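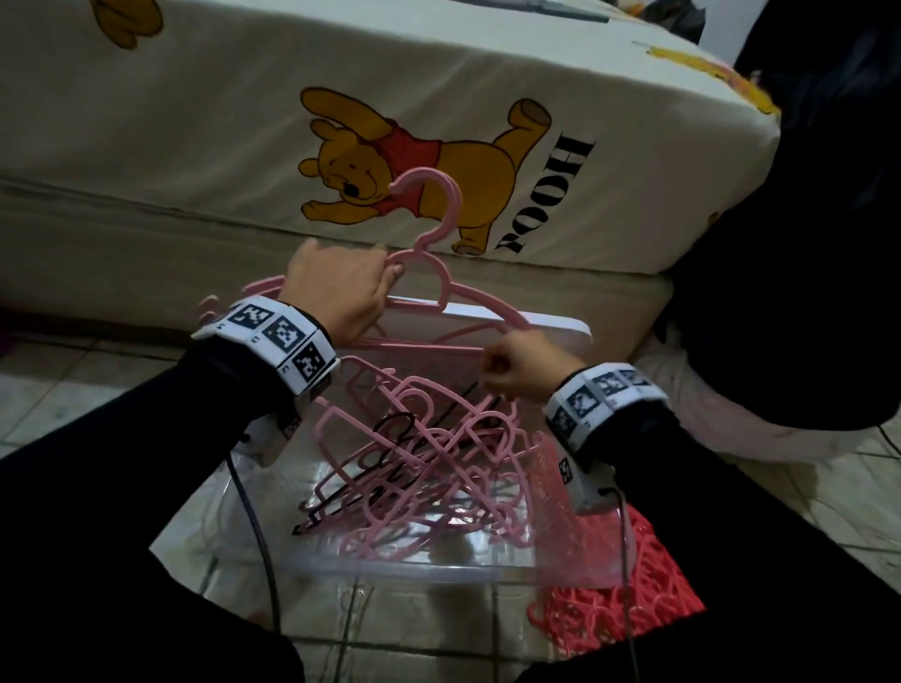

Evening job number one: all the hangers from the kids' room. I sort them on the floor next to the bed, so my back is not happy, but the floor has more space than the closet.

The pink plastic ones stay. They have small dips near the ends, so the straps of summer dresses don't slide down so much.

Still looking for a second Pooh sheet, by the way. In the Hardale shop they wanted 838 for one set. For a bed sheet! I will wait for the sale in March.

Next is the sock drawer. Please wish me patience.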